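Why I'm still mad about the Prernthorpe recall vote

Posted in: local stuff, politics, rants
11 comments

OK quick one before work. Said I wouldn't write about the recall again. Writing about the recall again.

For anyone who landed here from somewhere else: Prernthorpe had a recall election on Tuesday. City council, one seat, the Ward 3 seat. The recall failed by 50 votes. Fifty. In a ward where 941 people bothered to turn out. I've had two days of people on my feed calling it a landslide, a mandate, a total rejection, and I would like those people to go find a dictionary.

Full disclosure, I voted yes. Meaning yes, remove. I signed the petition too, back when it was a guy with a clipboard outside the grocery store and most people were walking around him like he was selling magazines. So you know where I'm coming from. Not pretending to be neutral over here.

What it was about, if you missed it. The council gave the paving and drainage contract to Murnell with no second bid. Our council member pushed for it, spoke for it twice, voted for it, and then after the vote we find out Murnell paid for the ads on the back of the campaign mailers. Not illegal! Everybody keeps saying that to me like it's a trump card. Not illegal. Fine. Lots of things are not illegal and I still don't want somebody doing them with my street money.

And the drainage. My block floods at the corner by the old Cirnari warehouse every time we get a real rain. It flooded before the contract and it flooded in August after the work was "substantially complete," which I'm putting in quotes becuase that's what the letter said. Substantially complete. I walked through it in sandals.

Anyway. The campaign.

The No side ran a good one, I'll give them that. Simple message, recalls are a waste of money, wait for the regular election. Every sign said some version of it. Yard signs, door hangers, the whole thing. Their people knocked on my door three times, and they were nice all three times, and the last one asked about my tomatoes.

The Yes side, my side, was a mess. Sorry but we were. We had two different websites that said two different things. One of them was about the contract, and the other one was about the contract plus the library hours plus some zoning thing out on the Makris property that I still don't understand and I read the whole packet. If you want people to throw somebody out of office you need ONE reason and you need to be able to say it in the time it takes for a person to close their screen door. We had six. We were handing out a flyer with a footnote.

I said this at the meeting in the spring and got told the voters of Ward 3 are smart enough for details. Sure. They're also busy. I'm one of them and I'm typing this with a shoe on one foot.

Then there's the wording on the ballot. "Shall the council member be recalled (removed) from the office." Yes means remove, no means keep. Seems clear enough until you stand in line and listen to people. The woman behind me thought yes meant "yes I like them." A man by the door was explaining it to his wife backwards. I don't know how many votes that moved and in which direction, could easily be a wash. But with a gap of 50 I'd like to know. We won't ever know. There's no box for "I thought this was the other thing."

Also the polling place. They moved it. It has been at the elementary school as long as I've lived here and this time it was at the annex behind the fire station, with one sign, on the side of the building that doesn't face the road. The notice came in the mail with the water bill so I'm guessing half the ward recycled it. I almost did. The county says the school wasn't available. Maybe so! Then put up a second sign. Put one on the school door. I drove past the school at 7 in the morning and there were people standing there in the parking lot looking at their phones.

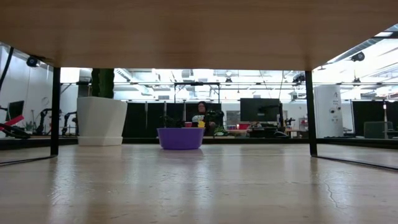
So what now. Regular election is next year and I've had a few emails asking if we're going to try to do this again before then. My answer is please no. You need 400 signatures to get on the ballot in a ward this size and it took us all winter to get them, in the cold, and half the people who did it are burned out and the other half aren't speaking to each other. Spend that energy finding a candidate. A real one, who lives here, who can stand up at a forum and say "I'd have asked for a second bid" and then sit down.

Because nobody has filed yet. Not one person against the incumbent. I checked the county page last night and again this morning. If it stays that way then all the No people who told me to wait for the regular election were telling me to wait for an election with one name on it.

And no I'm not running, before anybody starts. I have a job and a temper.

Things I'd like to see in the meantime, not holding my breath:

Bids posted online before the vote, not after. Other towns do it. It's a PDF.

A rule that you say out loud who paid for your mailers before you vote on giving them money. Just say it at the microphone. Takes ten seconds.

The polling place back at the school.

Somebody from Murnell to come stand at my corner the next time it rains. I'll bring coffee. Wear boots.

One more thing and then I really have to go. I've seen some ugly stuff about the No voters from people on my side and it needs to quit. My neighbor across the street voted no and had the sign up and everything, and we talked over the trash cans Wednesday for a good while, and it turned out we agree on the drainage and the bidding and pretty much all of it except whether a recall was the way to go. That's a person I want on the list next year. You don't get them on the list by calling them sheep in the comments section.

Comments are open. I'll be moderating at lunch, so if yours doesn't show up right away that's why, don't send it four times. And if you know how to get a copy of the final Murnell invoice without paying the county's per page fee, email me, I've been going in circles with teh clerk's office for weeks and they keep sending me the first page.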